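格雷克代尔(Grekdale)社区论坛 > 公共事务 > 图书馆与档案

主题:关于地方文献室拟调整旧报合订本借阅办法的意见征集
浏览 2,571 回复 8

楼主:文献室值班台
发表于 上午 9:10

各位读者:

地方文献室现存《格雷克代尔周报》合订本及零散单页,经上一轮清点,登记在册者共 1,341 件。自六月起,本室拟对借阅办法作如下调整,现公开征求意见。

一、合订本原件一律改为室内阅览,不再办理外借。此前已外借尚未归还者,按原定期限归还,不另行催缴。

二、单页及剪报可申请复制,每人每次以 18 页为限。超出部分须另填申请单,由值班人员安排时间办理。

三、因出版、修谱、展览等用途确需调用原件的,应提前提交书面说明,注明用途、调用时间及保管地点。

四、已有缩微胶片的年份,原则上只提供胶片。胶片缺漏或字迹不可辨认的,读者可当场提出改阅原件。

以上办法尚未定稿。意见请直接跟帖,或投递至一楼服务台意见箱。

2楼:北岸旧事
发表于 上午 9:42

对第一条表示支持,对第四条有保留意见。

本人查阅旧报多年,主要用途为核对渡口沿革。胶片的问题在于拍摄时未将合订本拆开,靠近装订线的一栏普遍变形,部分年份整栏无法阅读。而周报恰恰习惯把船期和水位登在内侧栏。若按“原则上只提供胶片”执行,读者每次均须先调胶片,确认看不清,再申请原件,手续往返,一个下午所剩无几。

建议将胶片质量较差的年份列成清单,附于阅览须知之后,读者凭清单可直接申请原件。

3楼:Akihiko Shimada
发表于 上午 10:15

同意二楼关于清单的建议,并就纸张状况补充若干情况,供文献室参考。

周报所用纸张前后更换过多次。早期纸张含棉较多,虽已发黄,折叠处仍有韧性;中期改用机制木浆纸,酸化严重,边缘触碰即掉渣。两类纸张若适用同一借阅规定,对前者过严,对后者则仍嫌过宽。就本人所见,中期各卷即便在室内翻阅,亦应配备支架和衬纸,并由值班人员协助翻页。

另有一点涉及装具。目前部分合订本存放于 Stikulwood 牌书盒之中,盒体尺寸偏小,放入时须略微弯折封面。长期如此,书脊受力不均,最先开裂的往往是首尾两帖。更换书盒所费有限,宜与借阅办法一并考虑。 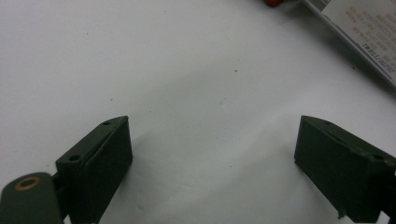

至于环境条件,阅览区朝西,下午日照时间较长。合订本摊开阅览一两个小时,受光面与未受光面的差异短期内不明显,但损伤是累积的,且不可逆。建议下午时段放下窗帘,改用台灯照明,并将每卷连续摊开的时间写入阅览须知。

以上意见不针对任何值班人员。现有人手之下能够维持每日开放,已属不易。

4楼:渡口以南
发表于 上午 11:03

恕不能同意一楼的基本思路。

地方文献室不同于研究机构的善本库,其设立之初即以方便本地居民为宗旨。多数居民到此查阅,所求不过是祖辈的婚讯、讣告或一则商铺广告,且多为在职人员,只能于傍晚或周末前来。合订本停止外借,而星期日文献室又不开放,则对此部分居民而言,办法调整的实际效果等同于停止服务。

本人并不反对保护原件,但保护措施应当与开放时间同步调整。如外借确须取消,请将星期日下午列为开放时段,哪怕每月仅开放一次。

每次 18 页的复制上限亦请说明依据。修一份三代以内的家谱,所需剪报往往超过此数。

5楼:Treasa Tully
发表于 下午 1:20

就四楼所提外借一事,作如下回应。

本人曾协助整理归还的合订本。外借归还的卷册中,缺页、裁切、以胶带粘补的情形均有发现,其中有 3 卷损坏程度已不宜再行提供阅览。裁切部位多为讣告栏,想来读者并无恶意,仅欲留存亲属资料,然而后来者即无从查起。普通胶带日久泛黄渗油,去除极为困难,其危害甚至大于撕裂本身。

因此,本人认为停止外借不宜再作让步。星期日开放之议则完全合理,应予支持。

复制上限方面,可考虑对家谱用途单列一类,凭申请单放宽,不必修改一般规定。

6楼:渡口以南
发表于 下午 1:48

回复5楼:

缺页情况此前未曾公布,本人并不知情。如能将受损卷册的年份予以公示,读者对停止外借一事的理解会有所不同。外借问题本人不再坚持,星期日开放的意见仍予保留。

另,“读者并无恶意”一语似可商榷。裁切公共藏书,无论动机如何,均应依规处理。

7楼:弗雷街居民
发表于 下午 3:05

提一个不同方向的意见:与其在原件与胶片之间反复讨论,不如尽早进行数字扫描。

弗雷(Frei)街几户居民此前曾向 Asteck 询价,对方报价按页计算,并要求将原件运至其厂房处理。价格尚可接受,运输一项则令人顾虑,遂未继续。若文献室能够提供场地,由承办方携设备到馆扫描,居民愿意分担部分费用。优先扫描的年份,可直接采用二楼所说的清单。

需要提醒的是,扫描文件的命名和著录应当事先统一。邻镇曾有扫描完成后无人能够检索的先例,文件名全部为流水号,查找某年某月某版须逐个打开。

8楼:Akihiko Shimada
发表于 下午 4:31

回复7楼:

到馆扫描的方向可行,但不赞成以扫描替代本次办法调整。扫描从立项到完成,周期难以预计,其间原件每日仍在使用。两件事应当分别推进。

此外,中期各卷在扫描之前须先行加固,否则摊平时极易断裂。加固的工作量可能大于扫描本身,询价时请一并列入。装订线内侧一栏如需完整呈现,还应采用不压平的拍摄方式,具体可在询价时请承办方提供样张,由常用读者代为核对。

关于著录,建议至少包括年、月、期、版次四项,并注明原件缺损情况。

9楼:文献室值班台
发表于 下午 5:40

感谢各位意见。现就已可答复的部分回复如下。

一、胶片质量不佳年份的清单,由本室负责编制,随阅览须知一并张贴。二楼如有现成的查阅记录,烦请抄送一份,以便核对。

二、受损卷册年份将予公示,不涉及借阅人信息。

三、复制上限系参照复印机负荷及值班时间拟定,并无其他依据。家谱用途单列一类的建议已记录在案,拟写入下一稿。

四、星期日开放涉及值班安排,本室无权单独决定,已将四楼及五楼意见转呈馆方。

五、书盒更换及下午时段放下窗帘两项,后者即日执行,前者待核定尺寸后申请。

六、扫描事项请弗雷街居民将询价材料的复印件交至服务台。本室暂不表态。

修改稿形成后将在本帖公布,届时继续接受意见。

10楼:北岸旧事
发表于 下午 6:22

查阅记录为手写,共两册,字迹较为潦草,缺漏栏目以红笔标注。明日上午送至服务台,用毕请归还。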